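**Utano Public Library** | 5/11/19

1/ Beginning in September, the Utano Public Library will change how it lends, repairs and retires the equipment in its tool and technology collection. The posts in this thread set out the new rules for cardholders.

2/ The standard loan period for hand tools, sewing machines and kitchen equipment will be 30 days. One renewal is allowed if no other cardholder has placed a hold. Renewals may be made by phone, at the desk or through your online account.

3/ Late fees on this collection will end. Items not returned will be billed at replacement cost after 46 days. The charge is removed in full when the item comes back in working order.

4/ Pickup and return for large items will move to the Widum branch, which has a loading door and level access from the parking lot. Small items may still be returned at any branch desk during open hours. Please do not place equipment in the book drop.

5/ Cardholders under 18 may borrow from the collection with a signed form from a parent or guardian. Power saws, ladders and pressure washers remain limited to adults. Forms signed under the old rules stay valid.

6/ The Collet Street repair evenings will continue. Residents may bring one household item per visit. Lamps, radios, small appliances, clothing and computers are accepted. Gas-powered equipment and microwave ovens are not.

7/ Desktop computers and workstations should be brought without monitors. Please back up your files beforehand. The library cannot recover lost data and does not supply replacement parts.

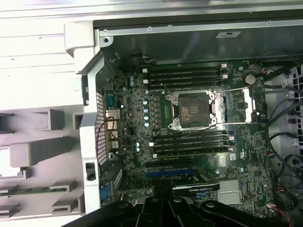 8/ Places at each repair evening are limited to 55. Registration opens two weeks ahead, and residents without internet access may register at any desk. Unclaimed places are given out at the door.

9/ A list of 67 items to be retired from the collection is posted at all branches. Most are duplicates or models for which parts are no longer made. Retired items will be offered first to schools in the Reltholm district and then sold to the public.

10/ Written comments on the new rules may be left at any branch desk through the end of the month. Replies will be posted on the notice board at the main library and added to this thread.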